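Kapitel 4: Zweischichtmaterial gravieren und Schilder mit Facette abschließen

Wer bis hierher gekommen ist, hat die Fornus aufgestellt, den Tisch genullt und die ersten Buchstaben in ein Reststück gefahren. Glückwunsch! Jetzt kommt der Teil, auf den ich mich beim Schreiben dieser Anleitung am meisten gefreut habe: das fertige Türschild mit sauberer Schrift und einer schrägen Kante, die rundherum gleich breit ist. Das sieht nach viel Können aus und ist an einem Nachmittag zu lernen.

Was Sie brauchen

Zweischichtmaterial, 1,6 mm, Deckschicht in der Farbe Ihrer Wahl
Gravierstichel mit 0,5 mm Spitzenbreite
Facettenstichel 45 Grad
Tiefenreglernase aus Kunststoff (liegt der Maschine bei)
Doppelseitige Klebefolie oder Klebematte
Pinsel, weiches Tuch, Spülmittel

Schritt 1: Material aufspannen

1. Wischen Sie den Tisch mit dem trockenen Tuch ab. Ein einziger Span unter der Platte reicht, und die Schrift wird an dieser Stelle tiefer als überall sonst.
2. Kleben Sie die Folie vollflächig auf die Rückseite des Materials. Nur die Ecken zu kleben geht bei dicken Platten gut, bei 1,6 mm wölbt sich die Mitte.
3. Legen Sie die Platte an den linken und den hinteren Anschlag und drücken Sie sie von der Mitte nach außen fest.
4. Lassen Sie die Schutzfolie auf der Deckschicht, wenn sie dünn und glatt anliegt. Wirft sie Blasen, ziehen Sie sie lieber vorher ab.

Schritt 2: Tiefe einstellen

1. Setzen Sie den Gravierstichel ein und ziehen Sie die Rändelschraube oben handfest an. Bitte keine Zange!
2. Schrauben Sie die Tiefenreglernase auf, bis die Stichelspitze gerade bündig steht.
3. Drehen Sie den Mikrometerring um 4 Rasten weiter. Bei der Fornus entspricht das einer Tiefe von 0,1 mm und reicht bei fast allen Materialien, um die Deckschicht vollständig zu durchtrennen.
4. Gravieren Sie einen kurzen Strich in den Rand. Schimmert am Grund noch Deckfarbe, geben Sie eine Raste dazu und probieren es daneben noch einmal.

Hinweis: Tiefer ist bei Schrift selten schöner. Der Stichel ist kegelförmig, jede zusätzliche Raste macht die Linie also auch breiter, und bei kleinen Buchstaben laufen dann die Innenräume von e und a zu.

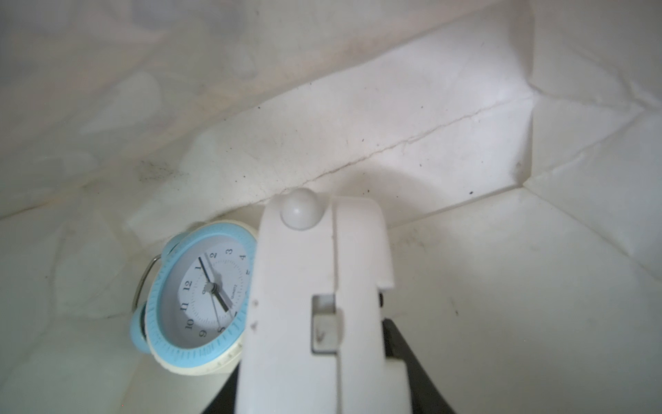
Schritt 3: Schrift gravieren

1. Öffnen Sie in Skondusus die Vorlage »Türschild quer« und tragen Sie Ihren Text ein.
2. Wählen Sie für den ersten Versuch eine einlinige Schrift. Die Kondska ist dafür wunderbar, sie hat offene Formen und verzeiht auch eine etwas zu breite Spitze.
3. Stellen Sie die Spindel auf Stufe 5 und den Vorschub auf 12 mm pro Sekunde.
4. Schalten Sie die Absaugung ein und starten Sie den Auftrag.
5. Bleiben Sie dabei und hören Sie zu! Ein gleichmäßiges helles Surren ist richtig. Wird der Ton rau oder beginnt er zu pfeifen, drücken Sie Pause und sehen Sie sich die Schneide unter der Lupe an.

Achtung: Greifen Sie nie bei laufender Spindel nach den Spänen. Auch der Pinsel bleibt weg, bis die Spindel steht. Tragen Sie eine Schutzbrille, beim Facettieren erst recht.

Schritt 4: Facette fräsen

1. Lassen Sie das Material unbedingt kleben. Wer es jetzt abnimmt und neu auflegt, bekommt die Schrift nie wieder genau mittig zur Kante (ich habe es oft genug versucht).
2. Nehmen Sie die Tiefenreglernase ab. Beim Facettieren wird mit fester Z-Höhe gefahren.
3. Wechseln Sie auf den Facettenstichel und setzen Sie die Spitze mit dem Papierstreifen neu auf die Oberfläche.
4. Wählen Sie in Skondusus die Außenkontur und den Befehl »Facette außen«. Das Programm rechnet den Versatz selbst aus.
5. Halbieren Sie den Vorschub auf 6 mm pro Sekunde und teilen Sie die Tiefe auf zwei Durchgänge auf.
6. Prüfen Sie nach dem ersten Durchgang alle vier Seiten. Ist eine Facette sichtbar schmaler, liegt die Platte schief, und die Klebefolie muss erneuert werden.

Schritt 5: Ablösen und reinigen

1. Schieben Sie einen Kunststoffspachtel flach unter eine Ecke und arbeiten Sie sich langsam vor. Hält der Kleber zu gut, hilft ein Föhn auf kleiner Stufe.
2. Waschen Sie das Schild lauwarm mit einem Tropfen Spülmittel. Verzichten Sie auf Alkohol und Verdünner, manche Acryle bekommen davon feine Risse.
3. Bürsten Sie den Grund der Buchstaben mit einer weichen Zahnbürste aus.

Wenn es noch nicht passt

Fransige Ränder an der Schrift: Die Schneide ist stumpf, oder der Vorschub ist zu hoch. Zuerst den Vorschub senken, das kostet nichts.

Geschmolzene Späne kleben am Stichel: Die Spindel dreht zu schnell für das Material. Eine Stufe zurück, und die Absaugung näher heranrücken.

Ringförmige Schleifspuren neben den Buchstaben: Unter der Reglernase sitzt ein Span. Nase abschrauben, auswischen, die Unterseite mit etwas Wachs polieren.

Stichel können Sie übrigens mehrfach nachschleifen lassen. Der Schleifdienst von Tokarz nimmt sie unter der Bestellnummer 377 an, bitte Winkel und Spitzenbreite auf dem Begleitzettel angeben.

Im nächsten Kapitel geht es um Farbfüllungen in Messing. Viel Freude beim ersten Schild!

Text: Viorica Kos
Stand: Mittwoch, 16. Oktober 2019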